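Clidmont: corpus de rumores y renders de cámaras de móvil
Ficha de datos (léela antes de descargar nada)

Qué contiene

Clidmont reúne 170 filtraciones sobre módulos de cámara en teléfonos todavía no presentados en el momento en que se publicó la noticia. Cada entrada guarda el texto del rumor, la fecha en que apareció, el tipo de fuente (render de aficionado, supuesto esquema de fábrica, certificación, «persona cercana al proyecto») y, cuando el teléfono llegó a venderse, lo que traía de verdad.

De las 170 entradas, 145 tienen desenlace conocido. Las demás siguen abiertas o se refieren a modelos que no salieron. No las hemos borrado, aunque varias personas nos lo pidieron con el argumento de que «ensucian la tabla». La tabla ya venía sucia.

Para qué no sirve

No sirve para predecir qué cámara llevará el próximo modelo de nadie. Si alguien entrena un clasificador con esto y anuncia que acierta las filtraciones, le agradeceríamos que enseñara antes el conjunto de prueba. Tampoco sirve para ordenar webs de rumores por fiabilidad: muchas se copian entre sí, y un mismo dato falso puede aparecer en varios medios con redacciones distintas.

Campos

id: número correlativo, sin significado.
texto: el rumor tal como se publicó, recortado al párrafo que habla de la cámara.
tipo_fuente: seis valores cerrados. El valor «otro» se usa más de lo que nos gustaría.
afirmacion: la parte comprobable (megapíxeles, número de lentes, apertura, zoom).
desenlace: cumplido, parcial, falso, abierto.
notas: texto libre, a veces contradictorio.

Sobre «parcial»

Es el campo más discutible. Un rumor que promete una lente periscópica y una marca fotográfica grabada en la carcasa, y acierta solo en la lente, ¿es parcial o es falso? Lo marcamos como parcial. En la versión anterior lo marcábamos como falso y el porcentaje de aciertos bajaba mucho, así que desconfía de cualquier cifra global que veas por ahí, incluidas las que salgan de esta tabla.

Anotación

Dos pasadas independientes y una tercera para los desacuerdos. Hubo 42 desacuerdos, casi todos en entradas con renders. Un render no afirma nada por escrito, y decidir si cuatro círculos negros equivalen a «cuatro cámaras» o a tres y un flash depende bastante de las ganas de quien mira.

La herramienta Skolleo se usó para detectar duplicados. Su documentación promete encontrar paráfrasis; en español encontró pocas y hubo que repasar a mano. Los duplicados que queden son culpa nuestra.

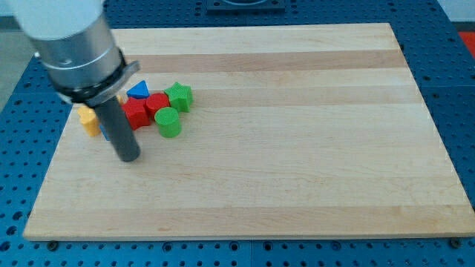 Las fechas son las de publicación, tomadas de la página archivada. Cuando la página se había editado después conservamos la primera versión disponible, que no siempre es la primera que existió. En marzo cambiamos el formato de fecha y se rompieron los scripts de lectura antiguos; usa los de la carpeta lectura_v2.

Versiones

La actual se cerró el 14 de mayo. Corrige desenlaces mal asignados en la gama media y retira el subconjunto Grivdale, unas 100 entradas procedentes de un foro donde no pudimos separar los rumores de las bromas. Si tu trabajo depende de Grivdale, revisa los resultados.

Comparación con Simanjuntak

Nos preguntan a menudo por el corpus Simanjuntak, mayor que este. No publica el criterio con el que decide que una filtración se cumplió, y sin eso no sabemos comparar. Si lo publican, añadiremos una tabla de equivalencias.

Licencia y avisos

Los textos pertenecen a sus autores y se incluyen como cita breve. Las etiquetas pueden reutilizarse citando la versión. Para corregir una entrada, abre una incidencia con el id y un enlace a la ficha técnica del fabricante; un vídeo de desembalaje no cuenta como prueba.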